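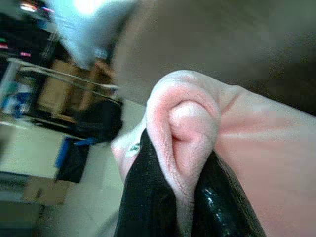

# Zostinel Vietnamese, Level One: a semester with the big box

I bought the Zostinel kit in August, two weeks before my first Vietnamese class, in the spirit of a man who buys running shoes and considers the marathon mostly handled. The box holds 1000 cards, a 308-page workbook, a fold-out tone chart and a slip of paper with a code for the audio. It weighs about as much as a Thanksgiving side dish.

Some background, so you can weigh my opinions properly. I'm a junior, I needed four semesters of a language to graduate, and I had already failed to be charming in French. My aunt by marriage speaks Vietnamese. I had her noodle soup in mind when I registered, and I still think that's a better reason than most people in the room had.

## The cards

The cards are very good. They're thick, the corners are rounded, and each one gives you the word on the front and a full sentence on the back, along with a little line drawing of the tone. I have shuffled mine every day for a semester and lost only the ones I dropped behind a radiator.

What I don't understand is the order. The kit teaches "customs declaration" on card 12 and "water" somewhere in the second drawer. By the midterm I could have imported a tractor but would have been thirsty while I did it. You can re-sort them, and I did, on the floor, over an evening I had set aside for statistics.

The dividers are flimsy and tear at the tab. I replaced them with index cards, and I'd suggest you do the same on day one.

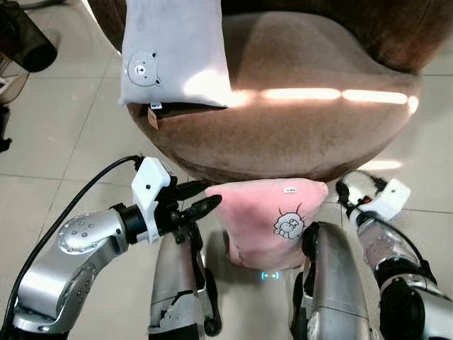 *Sun on brown velvet.*

## The workbook

The workbook is built around Phí, a cheerful engineer who is always arriving somewhere. He arrives at the airport. He arrives at the office. In chapter nine he arrives at a wedding and asks everybody what time it is. I got fond of him. The dialogues are short enough to memorize on a bus, and our instructor, who uses another textbook entirely, said they sounded like things people say, apart from the wedding.

Grammar gets short shrift. Classifiers have a page and a half, with a note telling you to "enjoy the patterns." I did not enjoy the patterns until someone explained them to me. That someone was Tahmineh Nikzad, who sits in front of me and won our department's first-year language award in the spring. She had used the same kit, so I asked for her method, expecting a secret. She told me she did the exercises. I pressed her, and she added that she did them out loud.

The answer key covers the odd-numbered items only. For a self-study kit this is a strange kind of optimism.

## The audio

There are 2000 recordings, two for each card: one slow, one at normal speed. The slow ones are lovely, and the normal ones made me want to go back to French. Both come from the same two speakers, with a northern accent. My aunt is from Cần Thơ, so my first full sentence in her kitchen was received with great politeness and then repeated back to me with different consonants. If you're learning for southern relatives, know that before you pay.

The recordings live in a player from Gomgate, and the player is the weakest thing about the kit. It forgets your place whenever the screen locks. It also has a "streak" feature that sent me a sad bell at 11 p.m. I turned it off in October and my tones improved, though I can't prove a link.
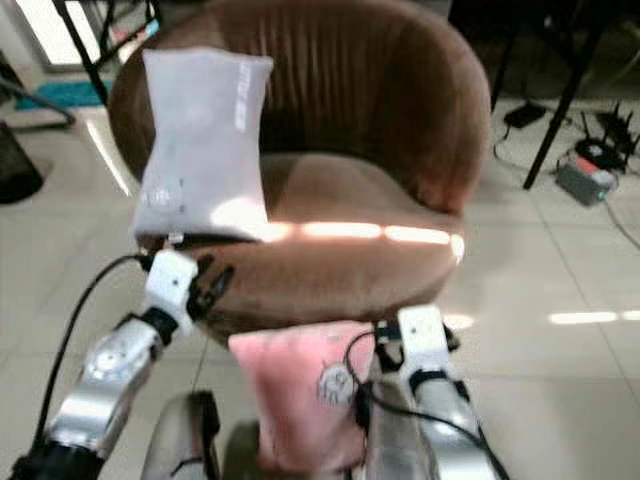
*Vertical channels in brown velvet.*

## Against Hodora

Half my section uses Hodora, the subscription app, so I borrowed a classmate's login for a weekend. Hodora is quicker to open and much better at making you feel clever. Its speech checker approved nearly everything I said, including a cough. For ten minutes in line at the dining hall, I'd take the app. For sitting down and learning where a tone goes, the cards beat it easily — there's no way to tap your way through a card you can't read.

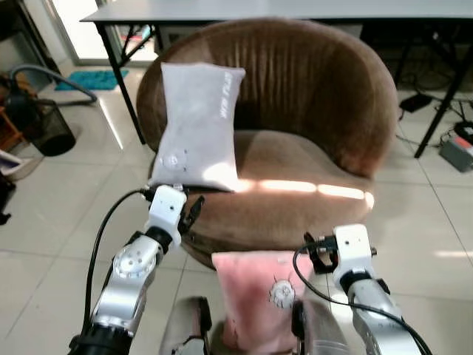
Price is the awkward part. The kit costs more than a year of Hodora, and used copies tend to come with the audio code already redeemed, so check with the seller. Our language lab keeps one on the shelf for two-hour loans. I found this out in November.

## Who should get it

If you already have a class and a teacher, buy it for the cards and treat the workbook as light reading with an engineer in it. If you're entirely on your own, you'll want a grammar book as well, and somebody patient. Heritage learners with a southern family should probably look elsewhere for the listening part.

I got a B plus. Card 12 was not on the final.

**Cards:** 9/10
**Workbook:** 6/10
**Audio:** 7/10
**Gomgate player:** 2/10, both points for the pause button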